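Apple Supper Notes from Hedevby Hall

Well, friends, the leaves are down all over the parking lot and that means it's time to talk about the apple supper again. We had such a good turnout last October that we ran out of pie before the second seating, and I still hear about it at the post office (fair enough!). So this year we are asking for 25 pies. Any kind of apple will do — Riet Meijer swears by a mix of tart and sweet, and hers went first last time, so make of that what you will.

Please put your name on the bottom of the dish with masking tape. I have a blue pie plate in my kitchen that has been waiting a full year for its owner to come and get it.

Supper is $13 a plate, and kids five and under eat free. The soup will be Stijn's split pea again, with a meatless pot on the side for those who asked. We'll be using the checkered tablecloths, and if you have one at home you can spare for the evening, bring it along when you drop off your pie.

Rides from Stulthorpe can be set up by calling the hall. Do let us know early, as the van fills up fast.

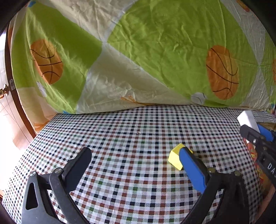
Jade Marsden wrote in to ask whether crumbles count as pies, and she would like it known that she has already peeled the apples for two.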